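Equipment Planning Update: The Tapia Cell

Most members have asked the same two things since the last newsletter: what the Tapia cell will cost us next year, and when the arm gets ordered. The short version is that the budget line is approved for planning only. No purchase order goes out before September.

We are still working in simulation, and that will stay the case until the layout is fixed. The model has a two-finger parallel gripper, a plain table and one tray with a textured gray insert and a black rim. Keeping it that simple lets us change table height or tray position in a few minutes and see what it does to reach before we pay for any steel. 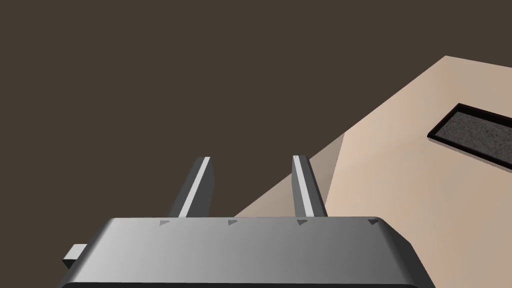 What is in the budget

The planning line covers 192 hours of engineering time, one year of the Zolar simulation license and a deposit on the gripper. The deposit is $3000 and Tremico will hold the price on it through the end of the quarter. It can be moved to a different finger length without a fee, but not to a different gripper family, so that choice has to be right the first time.

Trays are a separate line. Flaner quoted us for a run of 300, which is more than one cell needs. We asked for a smaller first lot and they came back with 21 at a higher unit price. The smaller lot is the one in the plan. If the insert material changes after testing, we would sooner be stuck with a short stack of trays than a full pallet.

What is not in the budget yet

Guarding, floor anchors and the electrical drop are all left out. Facilities wants a final footprint before they will price any of it, and the footprint depends on where the tray sits relative to the table edge. Two positions are being compared. Moving the tray closer to the arm shortens the cycle but leaves less room for a person to reach in and swap it.

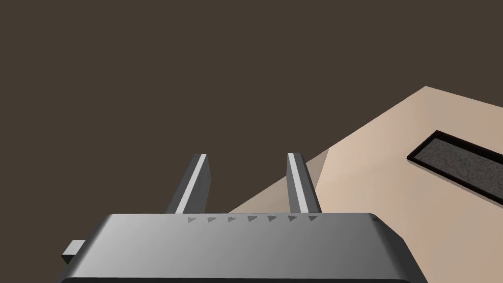
The tray swap matters more to the cost than it sounds. A fixed tray needs a simple locating plate. A tray that gets changed by hand every shift needs a latch, a sensor and probably a wider gate, and each of those adds to the guarding quote. Please send us your expected changeovers per shift if you have not done so – a range is fine.

Spare fingers also came up at the last meeting. The plan now carries one spare pair, charged to maintenance and not to the project. Shops that want their own set should put it on their own request form.

Comments on the layout can go to the automation desk by email. The model is on the shared drive in the Tapia folder, and it is rebuilt every Sunday night, so save your own copy if you want to try changes of your own.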